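Updated 6/7/23

# Cutting a mailing list down to people who still want it

The Bukbridge newsletter had 4,000 subscribers when I took it over, and 952 of them had not opened an issue since the previous November. Catance, our mail service, bills by the thousand, so we were paying good money to be ignored. The method below took me two evenings, one of them mostly spent finding the password.

## 1. Export everything first

In Catance, go to Audience, then Export, and pick the full file. Save a copy you will not touch. Name it something dull and put the date in it.

## 2. Sort by last open

Open the working copy in a spreadsheet and sort by the last-open column, oldest at the top. Blank cells mean the person has never opened anything, or has a mail program that blocks tracking. Treat those separately — some of your most loyal readers will be in there.

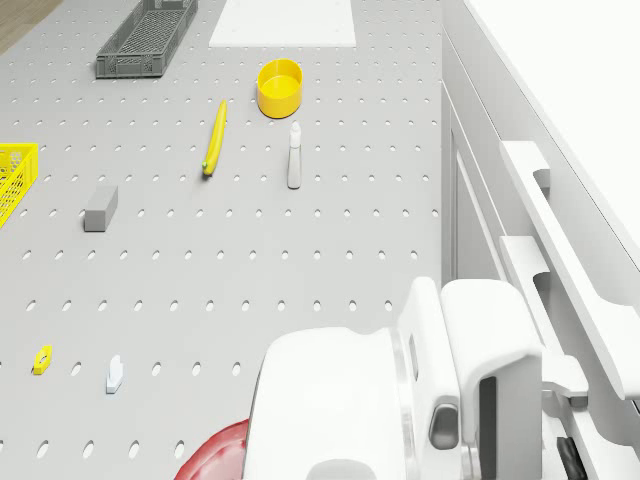
**How long should someone be silent before they go on the cut list?**

Six months for a weekly, a year for a monthly. If you send four times a year, leave people alone for two years.

## 3. Send one last note

Keep it short. Mine had the subject line "Still want this?" and a single button. I tried a funny version on the Sistby list and got fewer clicks, which hurt more than it should have. Give people ten days.

Of my 952, 259 pressed the button. One wrote back to ask who we were. 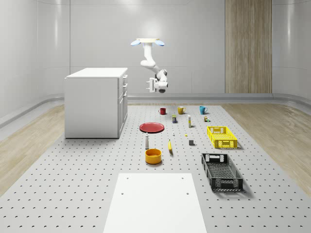 *Workspace, wide view.*

## 4. Suppress, don't delete

Move the rest to the suppression list. Deleted addresses creep back in the next time somebody uploads an old sign-up sheet, and at Insaurralde they crept back twice.

## 5. Check the bill

Catance drops you to the lower tier only when the count is under 3,000 on renewal day. We missed it by a few hundred. Repeat step 2 with the blanks.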